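Hand-held gripper comparison: pre-session checklist, with comments
Units on trial: Skála pair and Betutel pair. Checked by Marek Polák, comments by Rizal Harahap where he couldn't help himself. 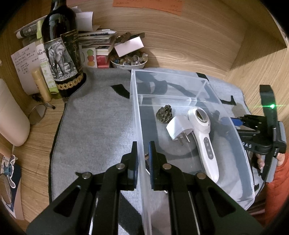

How often should the finger pads be changed during a comparison?
Change them in pairs every 1000 grasps, or sooner if an edge lifts, and fit new ones to both makes at the same time so neither gets a head start.

1. Pads seated, no lifted corners
OK. Skála left jaw was refitted once. Glue is not a personality trait, please use less of it.

2. Jaws close parallel along their full travel
Skála OK. Betutel closes parallel until the last bit, then has second thoughts. Logged as fault 302.

3. Pivot bolts tight, no play in the linkage
OK after a quarter turn. RH: whose quarter turn? Mine is smaller than Marek's. Use the torque driver.

4. Indicator light on before the first grasp
OK. Do not start on an unlit unit and hope. We have the February files to show how that goes.

5. Left and right units in step
Offset 19 ms on Skála, within limit. Betutel not measured – the cable has gone to Lallow with the van.

6. Mat flat, test box where both hands can reach it
OK. Mat creeps towards the operator over a long run. Push it back between takes, never during.

7. Sleeves clear of the linkage
Advisory. RH: it only nipped me the once.

8. Grasp count written down before power off
Skála 2212. Betutel's counter went back to zero by itself, so Marek's pencil marks stand as the record.

Result: Skála passed for the Drorosard trial. Betutel held back until items 2 and 5 are cleared. Recheck both after any pad change.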